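Khang Doãn was already on the phone when I walked in, arguing about a transport bill. He waved at a chair. Hung up. "Sorry. Trucks. It's always trucks."

Doãn buys used vans for Verell, a dealer group that does nothing but work vehicles – plumbers, florists, bakery routes. In May he took 116 of them, mostly at auction. A slow month, he says, and he isn't upset about it.

"Prices came down at the block but the sellers haven't heard yet," he said. "They still want last fall's money. So I sit on my hands."

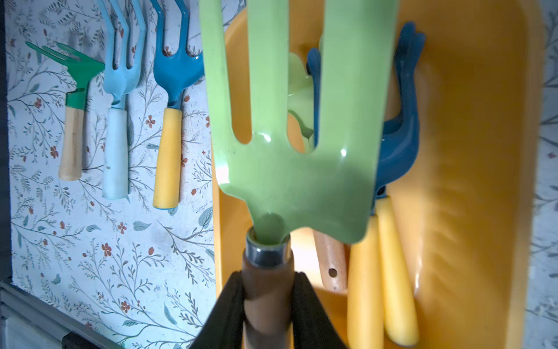
What changed is the leases. A lot of vans signed out when new ones were scarce are comming back now, all at once, and the big fleets want them gone. Cikham, the auction lane he uses most, has added a second sale to keep up. He goes to both. Drives himself, leaves at 4 in the morning.

"You can bid from your kitchen. I did that. Bought a van with a cracked block from my kitchen."

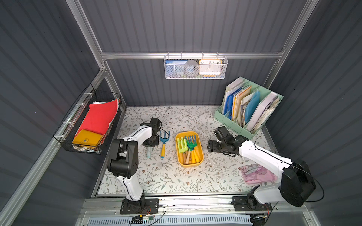 Words: Staff writer, Trade Desk

So what does he look for? Service records first. Then the side door. "Open it, close it. If it drags, that van was worked hard and nobody greased anything." Mileage comes after that, which surprised me. High miles on a highway route don't scare him. Low miles in city stop-and-go do.

He is less sure about electric. Verell has 6 on the lot, two of them since winter. Buyers ask about the battery and then buy diesel. Zukenetti, the firm that does his battery reports, gives each pack a grade, but he says the customers don't know what to do with a grade.

"They want to know will it get me home. I can't sell a letter."

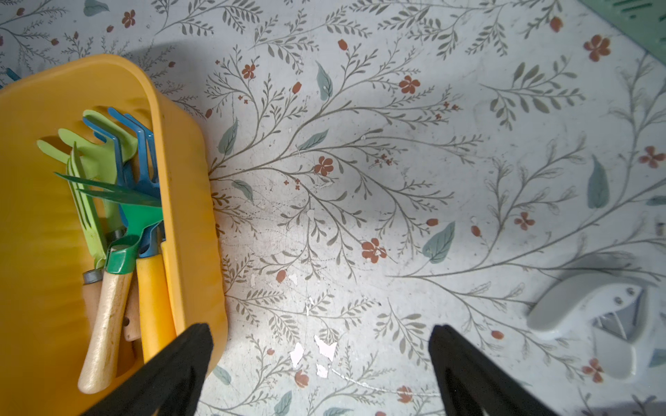
Khang Doãn

He expects wholesale to slip again before summer is out, then flatten. His rival across the county, Đinh, is betting the other way and stocking up. The two talk most weeks.

"He thinks I'm a coward. Maybe. I've paid interest on vans that just sat there, I know what that costs." 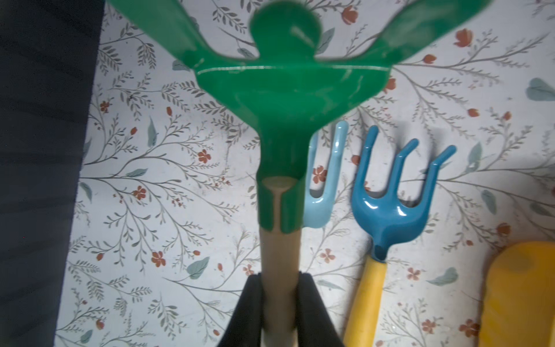 Financing is the other headache. Small trades with one or two vans get quoted rates that make them walk, so they fix the old one and come back next year. Doãn has started holding vans for repeat customers on a handshake, 2 weeks at most. His boss dosen't love it.

The phone again. The transport guy, with a new number. Doãn wrote it down, crossed it out, and said he'd call back after lunch.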